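Packing the Eide Kits: How Much Box Do You Need?
Project report, Home and Consumer Studies, unit 4

Background

Our group picked the kit packing task. The Eide kit is a small welcome kit for people moving into the Sutau apartments, cleaning stuff mostly. Kits were going out in boxes way too big for what's in them. Things slide, corners get crushed, people open it and think something is missing. We wanted to find a packing order that works and a smaller box if possible.

Work started in September. Had 290 kits to look at on paper (the packing sheets from Surkier, the supplier) and did our own packing at a kitchen counter in the evenings.

What we did

First read through the packing sheets. 766 lines in total, one line per item. Most complaints written on the sheets were one of two kinds, "item missing" or "item damaged". Missing mostly meant it was under a flap or stuck behind something taller. Damaged was nearly always the spray bottle or whatever was next to the spray bottle.

Then we packed the same contents in different orders. Heavy first, soft first, tall things in the corners. Each box got carried down 2 flights of stairs and back up, then opened. Not very scientific but it's what happens to a real box. 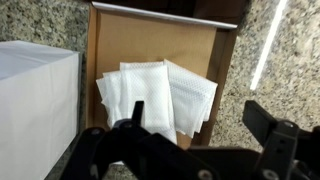 Soft items gave us the most trouble. They have no shape of their own so they go wherever the other things push them. Wipes, cloths, the sponge. With three wipes on the bottom of an open box, overlapping and a bit rumpled, you get almost no padding and there is still a lot of cardboard floor showing. We had written "wipes = cushioning" in our plan and had to cross that out. Folding them into a stack is neater but the stack slides. Rolling them worked better, one roll wedged next to the bottle stopped it tipping.

Results

Soft first: looks nice, bad on the stairs.
Heavy first, soft on top: okay, but wipes ended up down the sides.
Heavy first, rolls in the gaps: best one. Nothing broken, everything visible when the flaps open.

The Nindo box (smaller size) fits the whole kit if the brush goes in diagonally. Took us way too long to try that.

Problems

Ran out of tape. We also forgot to write down the order for one of the early boxes so that one isnt in the results. Stairs test depends a lot on who is carrying, should of used the same person every time.

Next steps

Try the smaller box with a full set of kits. Ask Surkier if the wipes can come rolled already. Check what a contents card on top does to the "item missing" complaints, we printed a few but didn't get to use them.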